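# Wirnard Hand-Held Gripper, Rev C

Parts kit and build notes for a hand-operated two-jaw gripper with a camera mount. The kit is meant for one person with a bench, a soldering iron and access to a printer. Last revised 10 Apr 2020.

## What is supplied

- Flat body plate, black, slotted on both sides
- Jaw pair with linkage and pins
- Trigger, return spring and handle halves
- Camera bracket
- Fastener bag, with spares for the small screws only

The camera, its lens and the recording card are not included. Printed parts can be left out of the order if you have your own printer; the files are on the downloads page under Ornside.

## Figures

| Item | Value |
|---|---|
| Mass, without camera | 536 g |
| Jaw opening, maximum | 98 mm |
| Overall length | 327 mm |
| Fasteners in full kit | 44 |

## Assembly notes

Fit the linkage before the handle. The pins go in from the left and should slide under thumb pressure; ream the holes if they don't. Three round-headed fasteners run along the upper edge of the body. Tighten the centre one last - if it goes in first the plate can bow slightly and the jaws close out of line.

Check the trigger over its full travel before the camera goes on. Any stiffness near the closed end is nearly always the return spring touching the inside of the handle.

## Use on cloth

Fleece and other thick fabrics are a good first test. Take hold of a fold and let the rest hang. A bed is a convenient height for this and gives the cloth somewhere to drop. Smooth cotton needs more grip, and the bare jaws will let a single layer slip.

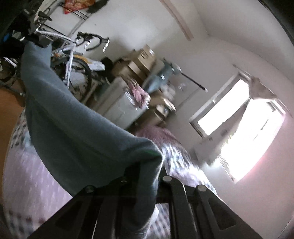

Sundqvist wrote in to say that the Rev B jaws marked light fabric after a few dozen grips, and asked whether the new pads can be fitted to the older kit. They can. The hole spacing is unchanged, but the pads are thicker and the trigger stop must be backed off by one turn.

## Known faults

Rev B kits sent out before December had a soft trigger pin which wears oval. Replacements go out on request. The Fanis pad set fits Rev B and Rev C; it does not fit Rev A, which used a different jaw.

Threadlock should be kept off the printed parts. It attacks some plastics and the cracks show up days later.

## Ordering

Kits are packed in small batches. State the revision when ordering spares, and say which camera you intend to use so that the right bracket is put in.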